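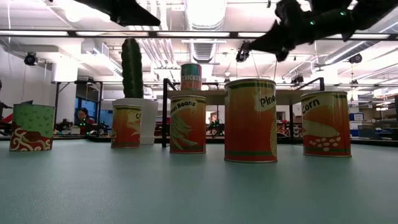 Figure 4-1. Food cans and a potted cactus on a tabletop.

4.3 Adding a vehicle to the Orkomden motor pool

You need Pool Manager rights for this section. Drivers can view vehicles but cannot add them.

1. Sign in to Orkomden and open Fleet, then Vehicles.
2. Select Add vehicle. Enter the plate number, the VIN and the home lot.
3. Choose a vehicle class. The class sets which drivers can book it and cannot be changed while a booking is open.
4. Type the current odometer reading without commas. A van at 4,000 miles is entered as 4000.
5. Select Save. The vehicle is listed as Inactive until a key slot is assigned.

Note: If your site moved over from Sallero, the old unit numbers are in the Legacy ID field. Leave them there. The May mileage report still uses them.
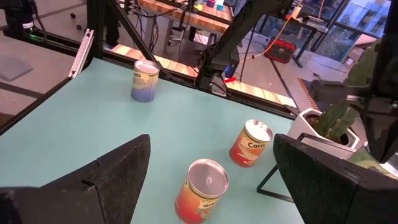 Figure 4-2. Three cans on a light teal tabletop.

4.4 Assigning a key slot

1. Open the Pimgate cabinet with your manager code.
2. Hang the key on any free hook and wait for the hook light to turn solid.
3. In Orkomden, open the vehicle record and select Assign slot. The hook number fills in by itself – do not type over it.
4. Change the status to Active.

Caution: Do not put two keys on one hook. The cabinet reads only the first tag, and the second vehicle will show as checked out. 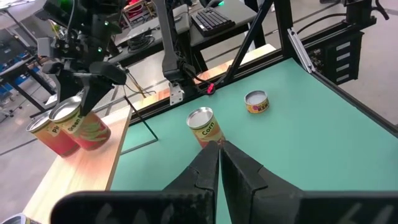
Figure 4-3. Can labeled "Corn" with a silver lid.

4.5 Setting service reminders

1. Open the vehicle record and select Service.
2. Enter the interval in miles. The lowest value allowed is 1,000.
3. Enter the warning distance. With an interval of 4,000 and a warning of 800, the first notice goes out at 3,200 miles after the last service.
4. Pick who gets the notice. You can add the Mladenović service desk if your contract covers it.

Note: Reminders run overnight. A new one will not show on the dashboard until the next morning.

Section revised 31 Jul 2026, Fergal Ó Néill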